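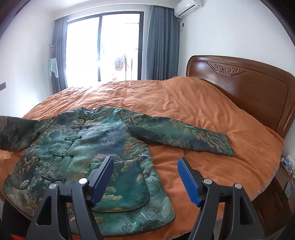
Yeshi Negussie: The folding task should remain in the club's fall program. The season rules permit any garment with sleeves, and a padded jacket qualifies.

Ruan Masilela
September 5, 2023
I must respectfully disagree. Frog buttons and patch pockets place this garment well beyond a beginner task. The Pondlow team submitted 133 demonstrations in June, all of them with plain shirts.

Feven Tekleab
Members are reminded that each demonstration begins with the garment face up and the grip pads open. Difficulty is not grounds for exclusion.

Ruan Masilela
Noted – although I would ask that padded garments be scored separately.

Seraina Bachmann
Separate scoring requires a vote by 8 members. Please register your position in this thread.

Yeshi Negussie
In favor.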